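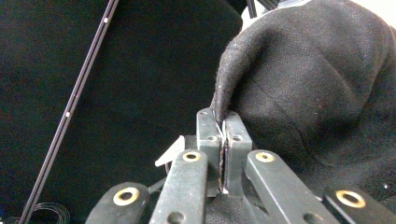
Bus rollover on the Winska grade: inspection records

axle_ratio
The January report is out. The Pornlow coach had 181 open defect notes across the fleet file, and this unit was placed out of service for brakes 10 days before the crash. It ran anyway.

Ghada Aoun
Out of service for which axle? The summary doesn't say.

axle_ratio
Rear. Pushrod stroke over the limit on both sides — page 758 of the appendix.

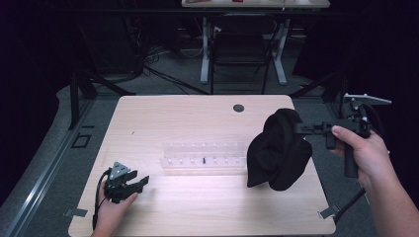
tmiller_cdl: Stroke alone doesn't explain a runaway on that grade. I'd want the gear selection and the retarder data before blaming the shop.

axle_ratio
Retarder was disconnected. Same appendix.

Ghada Aoun
Then the carrier and the driver both own it. A pretrip check would have caught the warning lamp.

tmiller_cdl
Only if the lamp worked. Bakos did the last electrical repair and their invoice is missing.

axle_ratio
Invoice is in the second file, 800 dollars, lamp not listed.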